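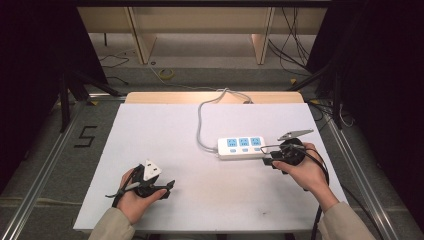
文・梶谷みのり

机の上の電源タップを選び直す

電源タップは、家の中でもいちばん適当に買われている道具のひとつだと思う。引っ越しの日に口数が足りず、近くの店で目についたものをかごに入れる。そのまま何年も使う。わが家の仕事机の裏にあったタップも、どこで買ったのか思い出せなかった。

買い替えることにしたのは、1月に部屋の模様替えをしたときだ。机を壁から離すと、タップの上に綿ぼこりが積もり、使っていない充電器が二つ刺さったままになっていた。差し込み口の片方は緩く、プラグを軽く引くだけで抜けてしまう。机はZelwoodの奥行き53センチのもので、裏に手を入れる余裕がほとんどない。見えない場所に置いてあるから、見ないまま使っていたわけである。

ウィルンヴィル(Wirnville)に暮らし始めてから、コンセントはずっと三本ピンの角ばったプラグだ。日本の二本刃に比べるとかさばり、鞄に入れるとほかの荷物に当たる。床に落ちているのを踏むと痛い。そのかわり差し込んだときの手ごたえは確かで、多少コードを引っかけたくらいでは抜けない。ただし隣り合わせに刺すと場所を取るので、タップを選ぶときは口の数より口の間隔を見たほうがいい。

駅前の電器店Zariņšは開店して38年になる。棚の一列がまるごと延長コードと電源タップで、長さと口数の組み合わせだけでもかなりの種類がある。今回見比べたのは、三口で、口ごとにスイッチがあるものに絞った。

口ごとのスイッチ

白い本体に水色の差し込み面が三つ並び、それぞれの下に同じ水色の小さなボタンがついたタップは、個別スイッチ型としてはわかりやすい形をしている。どのボタンがどの口のものか、位置だけで見当がつく。スイッチが側面に一列に並ぶ製品もあるが、机の下に置いて斜め上からのぞくと、対応がわかりにくい。

色の違いも案外役に立つ。全部が白いタップは部屋になじむ一方、薄暗い机の下では口もスイッチも輪郭が見えない。淡い色でも、本体と違う色がついていれば手を伸ばす先が決まる。

個別スイッチのよいところは、抜き差しが減ることに尽きる。うちでは左の口に机の照明、真ん中にモニター、右に充電器を挿している。夜は照明と充電器だけ切る。以前は充電器を毎回抜いていて、それが面倒になって刺しっぱなしになった。

欠点もある。スイッチの数だけ本体は長くなり、値段も上がる。足や椅子の脚が当たって切れてしまうこともあるので、床に直接置くなら通り道から外したい。パソコン本体のように途中で切れては困るものは、わたしは壁のコンセントに直接つないでいる。

コードの出口を先に考える

店で見落としやすいのがコードの出る向きだ。本体の端から出るものは、横向きに置いたとき、コードがそのまま机の左か右へ伸びる。壁のコンセントが反対側にあると、ぐるりと曲げて奥へ回すことになり、そのぶん長さを食う。机の奥にコードを落とすつもりなら、タップの置き場所から机の縁までに加えて、曲げる分も見ておく。

わたしは前の日に、ひもをコードに見立てて机の上をはわせ、奥の縁から床、壁のコンセントまでの道を測っておいた。直線で測った長さと比べるとだいぶ違った。長すぎるコードも困りもので、余りを束ねたまま使うと熱がこもることがある。ちょうどよい長さを買うのがいちばん安全で、見た目もすっきりする。

コードの色は白と灰色で迷い、灰色にした。床に近いところは汚れがつくし、カーペットの上では白より目立たない。

3000ワットの読み方

買ったのはValtaの三口タップで、裏の表示には最大3000ワットとある。これは三つの口を合わせた数字で、一口ごとに使える量ではない。照明やモニターや充電器なら合計しても遠く及ばないが、電気ヒーターと湯沸かしを同じタップにつなげば、すぐに上限に近づく。冬に足元用のヒーターを足す人は、タップには挿さず、壁から直接取るのがよい。タップにタップを継ぎ足すのも避ける。

値段は日本円にすると3346円だった。同じ三口でスイッチなしのものなら半額以下で買える。迷ったが、毎日触るものなので高いほうを選んだ。

置く前に机の上で試す

買って帰ったら、すぐに机の裏へ押し込まず、まず何も置いていない天板の上に出して、使う予定のプラグをひととおり当ててみるとよい。大きな三本ピンを端の口に入れたとき、隣にどのくらい余白が残るか。アダプター一体型のものは、どちら向きに張り出すか。電気を通さなくても、この段階でわかることは多い。うちの充電器は真ん中に入れるとスイッチに覆いかぶさるため、右端に移した。

小さなプラグは、黒だとどれも同じに見える。わたしは根元に紙のラベルを巻き、「照明」「画面」と書いた。奥まで差し込んだら軽く引いて、緩みがないかを確かめる。新しい口は固いので、コードをつかまずプラグの胴を持つ。

固定には、机の裏板に面ファスナーで貼る方法を選んだ。ねじ止めのほうがしっかりするが、掃除のときに外せるほうを取った。貼る面のほこりと油を拭き、乾いてから押さえる。スイッチは手前、コードは壁側。差し込み口が真上を向くとほこりがたまるので、口が横を向くように立てて貼った。

古いタップは市の回収に出した。Zariņšでも引き取ってくれるが、コードを束ねて持っていく必要がある。次の掃除は春の予定で、そのときに口の緩みとプラグの根元の変色も見るつもりでいる。台所のタップはまだ古いままで、こちらは炊飯器の置き場所が決まってから買う。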